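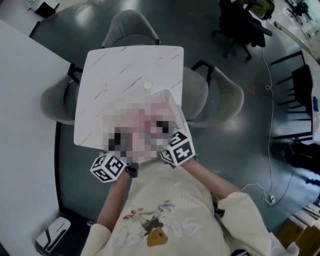 Handling step at a table station, with a coded marker block strapped at each wrist.

Lero Wrist Set
Manual task capture for mixed workstations

The Lero Wrist Set from Skoltton records hand position during bench and table work, so that a handling task can be passed in stages to an arm or a gripper tool. It is meant for sites where people and automated cells share the same jobs.

Contents
2 marker blocks with straps
3 spare straps
1 mounting gauge
Storage case

Operation
Each block carries a square code on its visible faces. Software reads the codes from an overhead or head-worn camera and stores the wrist path with the time. The operator works at normal pace - no gloves, no wired sensors. Fasten the strap above the wrist bone with the block on the outside of the arm. Sleeves must stay behind the block.

Strap length is 305 mm. A block is rated for 2,000 fastening cycles, after which the strap seat should be replaced.

Effect on staffing and work content
Sites that move a task to a gripper keep the operator at the station during changeover. The repetitive pick moves first. Loading soft goods, clearing faults and checking finished pieces stay manual the longest, and job sheets should be rewritten before the cell goes live. Plan for short capture sessions and rotate operators between them. Recordings contain wrist data only if the camera stream is deleted after processing; this setting is off by default and should be agreed with staff beforehand.

Cloth and other limp items need more recordings than rigid parts. The Fullport export module sorts them by item type.
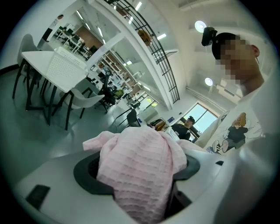
Peeters wrote in a customer review that the blocks held their position well, but that the job sheets took longer to settle than the recordings did: "Our people wanted to know who clears a jam after the handover, and we had no answer ready. Write that part first."

Compatibility
Fullport export module, current release. Replacement straps and strap seats are ordered separately.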